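Tagged: Robot learning > Grasping > Cloth and other soft stuff
Reading time: 6 min

Wrist camera only policy for cloth - how do you report a "grasp success"?

Posted by Bovotance

Hi all, bit stuck and the write-up is due in May so sorry for the rush.

I'm training an imitation policy for picking up garments, parallel gripper, one camera on the wrist. No overhead view at the moment. We've got 1657 demos, all teleoperated, mostly small coloured clothing and offcuts. The method is pretty standard, predict a short chunk of actions from the last couple of images plus gripper width, nothing fancy. Where I'm coming unstuck is the result.

Paper we're comparing to (well, the tech report) counts a grasp as a success if the fingers close and the width reading says there's something in between. For cloth that's nearly useless. One layer of a thin garment hardly changes the width at all. So I went back to labelling from the images and now I've got the opposite problem, I don't know where to draw the line.

Easy kind first. Fingers shut, purple fabric caught right at the tips and running off up to the left, wall and ceiling behind it. Anyone would label that as a hold.

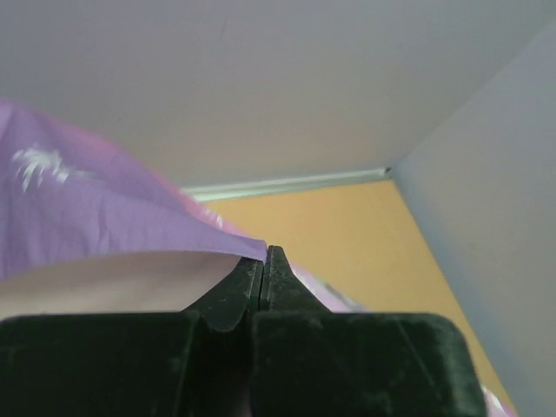

But even with one like that my two labellers don't agree on the second box on the form, which is "how many layers". There's a pale bit under the purple and one says it's the lining and the other says it's a different item. I can't tell either. And if the instruction was "pick up the purple one" then it matters, bringing up two things should be a fail or at least a half.

So what I want to know
- do I score contact, or lift, or lift of the right item only
- is one camera on the wrist enough to label from or do reviewers kill you for it
- does anyone have a number for how often width and image labels disagree on fabric. Ours seems high but I haven't got anything to hold it up against

Policy looks good on contact and a fair bit worse on lift, and I'd rather not pick the metric after seeing the results. I know how that looks.

Training is on a single machine, batch size and all that is in the config if anyone cares. Not realy the issue.

Posted by Clavstead

Did my thesis on towels so have opinions.

Score all of them, seperately. Contact, lift, right item. Three columns in the table. If the policy drops off between column one and column two then that IS your result, and it's a more interesting one than a single percentage. People comparing to the tech report can use the first column and everyone else can look at the rest.

Don't change the definition halfway through. Write it down before you run the eval, stick a date on it, put it in the appendix. Ours said, word for word near enough: fabric stays between the fingers until the arm reaches the hold height and for 2 seconds after. Boring but no one argued with it.

On labelling from the wrist view. Fine for contact, dodgy for layers. The gripper takes up the whole bottom of the picture and that's exactly where the bit you care about is. Take a table-height one with the fingers nearly shut on the bottom edge of the flowery purple cloth and something paler and shinier bunched underneath.

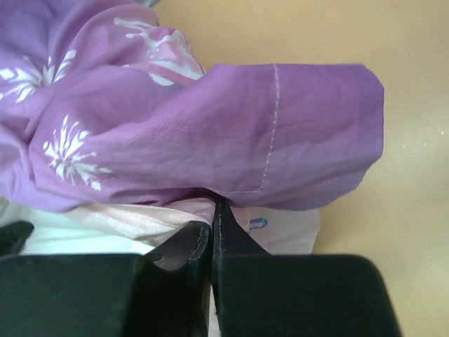

I'd happily tick contact on it and pinching both. Would I bet on both coming up when the arm moves? No way. Satiny stuff slides out and the top layer stays, or the whole lot comes, and a still from before the lift can't tell you. You need the later part of the clip. So our rule was the labeller had to watch the clip through to hold height before ticking anything about layers, and "can't tell" was an allowed answer. Report how many can't tells you got. If it's heaps then that's an argument for adding a side camera next time.

Also check whether your labellers do better if they see the pre-grasp bit first. Ours did. They'd see which item was lying on top before the fingers covered it, and a lot of the lining vs separate item arguments went away. Costs more time though.

How many eval trials are you running? We did 400 per condition and the intervals on right item were still wider than I wanted. With small numbers a few percent between methods means nothing, please put the intervals in.

One more, shuffle the clips so whoever is labelling doesn't know which policy they're looking at. Sounds obvious. I've reviewed a couple that plainly didn't.

Posted by Drandau

just use the motor current instead of width. works for us

edit - ok people have messaged me, we do cardboard and soft packaging mostly, not clothes. might be different with thin fabric. still worth plotting, its free data if your gripper logs it

Posted by Yordanov

Agree with most of what Clavstead said, not so keen on the "can't tell" option unless you cap it. With us it turned into the lazy button. We went through 4000 clips and one labeller had used it on nearly every dark garment. Had to redo a chunk of them. Give them a play / rewind and make them type a few words when they pick it, the numbers come down pretty quick.

For the disagreement figure, I don't think you'll find one you can quote. Depends on finger pads, cloth thickness, how the gripper is zeroed, what force you close at. Take a random slice of your own demos, label by image, compare to the width threshold, print the 2x2 table. Reviewers like a 2x2 table. And give the threshold you used, half the papers leave it out and then you can't reproduce a thing.

Re reviewers killing you for wrist only. For the policy, no, plenty of wrist only work about. For the labels, maybe. We got asked about it. What got us through was a small set filmed from the side as well, on a cheap tripod, labelled by somebody else, and then agreement between the two views. Took an afternoon. Do it now while the rig is still set up, I put it off till the arm had been moved to another bench and had to recalibrate the lot.

On "pick up the purple one" bringing up a second item. I'd call it lift yes, right item no, and a note in the text. Half marks get messy, everyone weights them differently and then your average can't be compared with anybody's.

Posted by Bovotance

Thanks heaps, this is really useful. Going with the three columns and writing the definition up tonight before I touch the eval. Will cap the can't tells and make them type something. Tripod is ordered.

Clavstead - nowhere near 400 per condition, we'd be here till next winter. Intervals are going in.

Drandau the current is logged so I'll plot it, will post here if it shows anything on the thin stuff.

Still open to a better way of doing layers if anyone has one. Weighing the thing after the lift was suggested in our group but the garments are so light I doubt the wrist sensor would see it.

Last reply 14/12/2020

Contact the moderators | Copyright remains with the posters | Back to top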